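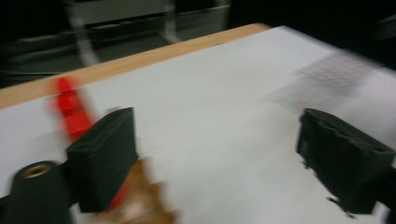
Right, quick one before I have to go and do the tea. The competition leotard saga is over. Nearly.

So. Regional floor and vault is in July and the club changed kit supplier over the winter, from Pugh to Sarkance, which meant every girl needing a new long sleeve. Fine. Except Sarkance sizing is its own little world. My daughter is a 30 in everything. In Sarkance she's a 32, or a 30 if you believe the chart, which I did, like an idiot.

First one arrived – lovely colour, deep green, mesh at the back – and she couldn't get it past her shoulders. Torso length. It's always torso length. Measure shoulder, down, through the legs, back up to the same shoulder. Don't measure over a hoodie. Ask me how I know.

Sent it back. Two weeks of nothing. Rang, got a very nice woman who said it was at the Purholm depot, rang again, got a man who said there was no Purholm depot. Refund turned up the next morning anyway.

Meanwhile Róisín Kavanagh (coach, saint) lent us a spare from the club box so she could at least train in something the right shape. Bit bobbly, 200 crystals on it when new and I'd guess half of those are in our washing machine filter now. Sorry Róisín.

On that – cold hand wash, inside out, no softner, dry it flat. I knew all this. I was tired.

Second order I went up a size and paid the extra 5 pounds for tracked. Came in two days. Fits. Sleeves a touch long but she'll grow, she does nothing else at the moment. She's cartwheeled down the hall in it twice and been told to take it off before the dog gets invloved.

Still to sort: scrunchie to match, because the one in the packet is a totally different green. Rukhsana Bugti says Staklow do them cut from offcuts if you email with the colour name, so I'm trying that tonight. Also nude briefs, hers have vanished. And hair gel.

If anyone at the club wants a size 30 tip, buy the 32. Pasta's boiling over, got to go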